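Clonum 303 Gripper Set for Computer Disassembly

Manufacturer: Kavitz
Item number: 303
Page revision: 3
Status: in stock, ships with printed rule book

Overview

The Clonum 303 is a gripper set for robots which work inside opened desktop computers, workstations and small servers. It is mounted at the wrist of a light robot arm. Typical jobs are the pulling of cables, the lifting of memory modules and the removal of drives before the metal case goes to recycling.

Kavitz delivers the set together with a rule book. Many customers have told us that they bought a gripper from one supplier, an arm from another, and then had to invent the working rules by themselves. We think the rules belong to the equipment. For this reason the most important parts of the rule book are printed on this page, and you can read them before you order.

What is in the box

Gripper body with two jaws, black finish
One pair of straight fingers, fitted
One pair of narrow fingers for connectors
Wrist plate and bolts
Grounding lead with test point
Release key for opening the jaws without power
Rule book, 3 printed copies
Sheet of bench labels
Log sheets for inspection

The robot arm, the controller, the bench and the work light are not included.

Technical data

Mass with straight fingers: 684 g
Drive: electric
Jaw force: adjustable in software, with a mechanical upper stop
Behavior at power loss: jaws hold their position
Inspection interval: every 500 operating hours
Storage: dry, in the original box, fingers removed

Please note that the mass in the table is without the workpiece. If your arm has a low payload, you must add the heaviest part you intend to lift, and also the camera and its cable if you have them on the wrist.

Rules for use

The following rules are taken from the rule book. The word "must" means that we do not support use of the set in another way. The word "should" means good practice, and you may have a good reason to do it differently. In this case write the reason down and keep it with your risk assessment.

1. Responsibility

The gripper alone is not a complete machine. The person or company who puts it together with an arm and a bench is the integrator, and the integrator must make the risk assessment for the whole cell. This is also valid if you are a school or a small workshop and you have only one arm. A collaborative arm does not make the cell safe automatically. An opened computer case has thin metal edges, and a harmless arm which holds a piece of sheet metal is not harmless any more.

2. Preparing the computer

The power cord must be unplugged before the computer comes to the bench. It is not enough to use the switch on the back side. Laptop batteries and the batteries of backup units must be removed by hand, at another place.

The side cover must be off and stored away from the working area. The case should lie flat and be held by clamps on two sides. If it can slide when you push it with one hand, it will slide when the robot pulls a connector.

Power supplies must not be opened in the cell. They are lifted out complete or they stay in the case. We receive this question often, and the answer is the same for old power supplies and for those which have been in storage for a long time.

Drives which contain data should be registered before the robot touches them. The log sheet has a column for it. How you erase or destroy the drives later is outside of this rule book, but please decide it before the first working day and not after.

3. Static electricity

If the boards and modules will be used again, the gripper body must be connected to the common ground point of the bench with the lead in the box. Measure at the test point at the start of each shift. The person who loads the cases should wear a wrist strap, and the mat on the bench should be connected to the same ground point.

If everything goes to material recycling, this rule can be left out. Many customers do both kinds of work on the same bench. Then we advise to keep the rule always, so that people do not have to remember which day it is.

4. Speed and force

Outside of the case the arm may move with the speed which your risk assessment allows. At the height of the upper rim of the case there must be a change to slow speed, and it stays slow until the fingers are out again. Define this height in the controller for each case type. Do not let the operator set it by eye.

Force limits should be set separately for each task. Start low. A gripper which fails to pull a connector costs you one more attempt – a gripper which pulls too strong may take the socket off the board together with the connector. The mechanical upper stop in the jaw must not be removed or adjusted. It is sealed with paint at our factory, and if the paint is broken, we treat the set as modified.

5. Approach directions

Straight down is the best direction for memory modules and expansion cards. Release the latches first. On many boards the latch is at one end of the slot only, on others at both ends, and the program should check which kind it is.

For flat cable connectors, take the connector body and never the cable. The narrow fingers are made for this. With the straight fingers you have more surface, but there is often not enough room beside the neighbor connector.

An empty processor socket must be handled as a forbidden zone. The contacts inside are very fine and there is nothing to gain from coming near. If the board is to be reused, put a plastic cover over the socket by hand before the case comes into the cell. The same forbidden zone should be used around the lever of the socket, as a lever under tension can jump up.

6. People in the cell

During automatic operation no hand may be in the working area. During teaching, the person who holds the enable switch is the one who decides on the movement, and only this person. A second person can watch and advise, but from outside of the reach of the arm.

Screws which fall into the case are a common reason why people reach inside quickly. Please make it a fixed rule that a fallen screw stays where it is until the robot has stopped and the stop is confirmed at the controller. Put the bench label "Stop first, screw later" where the operator sees it. It is the label our customers order most often again.

7. Release of a caught part

If a part or a finger is caught, press the stop, and after this use the release key on the side of the body. The key opens the jaws slowly. Support the part with your free hand, wearing a cut resistant glove. Do not pull the arm back while the jaws are still closed on a cable.

After each release the fingers must be checked for bending. Lay them on a flat surface and look for light under the edge.

8. Inspection

Every 500 operating hours check these points and sign the log sheet:

All visible bolts are tight
Fingers are straight and without burrs
Grounding lead has no damage
Jaw force agrees with the value in the controller
Release key turns freely
Labels on the bench can still be read

Between the inspections a short look at the start of the shift is enough. Bolts at the fingers deserve the most attention. They take the side loads when a finger touches a case wall, and they are also the first place where dust from old computers collects. Clean with a dry brush. Compressed air should not be used, it only moves the dust to the next place.

Compatible equipment

The wrist plate fits the Rulleo arms directly. For other arms an adapter plate is available; please send us a drawing of your flange with the order. The Shehata bench clamp has been tested by us together with this set and we can recommend it, but it is not a requirement. Any clamp is suitable which holds the case on two sides and does not stand higher than its rim.

Questions we receive

Can the fingers be made shorter?
Yes, by us. Please do not cut them yourself. The mounting holes must keep their distance from the end.

Is the set suitable for monitors?
No. Large glass and screen backlights need other tools and other rules.

Do I need a camera at the wrist?
It is not required by the rule book. It should be considered when you work with mixed case types, and when you use one, include its view in your daily check. If the lens is dusty the robot may see a cable at the wrong place.

Is training included?
The rule book has a chapter for self training with exercises for the first week. A training day at your site can be ordered separately. The next free dates are in May.

Working with loose cables

This chapter was extended in the present revision, after many requests. Cables are the most difficult object in a computer case. Cards and drives stay where the designer has put them, but a cable lies as the last person has left it, and two computers of the same model can look quite different inside. A data cable may hang in a wide loop over the board, and thick cables can cover a part of the case floor. For the program this means that a stored position is never enough. The cable must be found again in each case, before the fingers go below the rim.

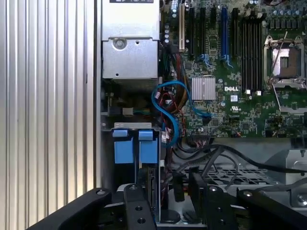

When the cable is found, decide first which end is to be released. The end at the board should normally come first, while the board is still screwed to the case and cannot lift. Move the loose end to the side and let it go there, in a place which you have defined as free. After this a new look is necessary, as the other cables may have moved with it.

Bundles of power wires should not be pulled as a bundle. Release the connectors one after another, and stop if the force limit is reached two times at the same connector. It then goes to the list for manual work. A list with several entries at the end of the shift is normal and no sign of a bad program.

Page last changed: 26 April 2025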